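Search the newsletter Enter keywords Go

Mending month is back at Skudeck!

2020-05-19 | By the Skudeck newsletter desk 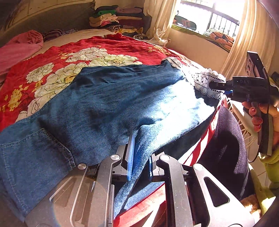 Blue denim with a white trim, spread out on a bed.

What a May it has been! Our mend-at-home drive has passed 448 repaired pieces – and the Imhof street group sent in 11 patched jackets in one go. New pattern sheets for knees, cuffs and collars are up now, and the Javer thread packs are back in stock (the dark blue goes fast). Got a repair you love? Write and tell us how you did it, we read every letter!

Contact Skudeck | © 2020 Skudeck | Back to top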